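Vumevik Hand Grippers -- Pairs and Team Sets

Planning your budget for a packing project

We are often asked which set to start with, and our answer is nearly always the smaller one. A single pair of Vumevik hand grippers, one for each hand, will keep one person happily busy on pick-and-place work for a good long while, and you will learn a great deal about your own products before you spend anything on an arm. Bags of snacks, in particular, have a way of surprising people who have only ever planned for tins and cartons!

The pair comes with fingertips fitted, a spare set of tips, two charging leads and a padded case. The team set has four pairs and a shared charging dock, and it suits groups who want several people recording at once.

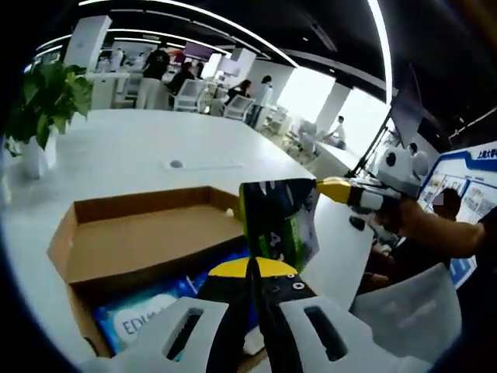 Do leave some room in your figures for the things that go around the grippers, too. A decent table, a stack of boxes in the sizes you really ship, and plenty of stock you don't mind creasing -- these add up, and we have seen very careful budgets forget them altogether. Fingertips wear as well. Customers doing packing work every day tend to order new ones after almost 3,000 picks, so a second spare set is money well spent.

If you are thinking further ahead, the same fingertips fit the Lirkau wrist mount, so whatever you learn by hand about grip and reach carries over when you come to buy an arm. There is no need to order the mount now. Prices for it are held until October for anyone who already owns a pair.

Delivery and trials

Orders leave our Stomport workshop within three working days. Trial pairs can be borrowed for 31 days, and if you keep them the hire charge comes off the price.

For a written quote, or just a chat about what you're hoping to pack, please ask for Ville Halonen on the sales desk. Do tell him the weight of your heaviest item and the size of your smallest box.

Page updated Wed 19 March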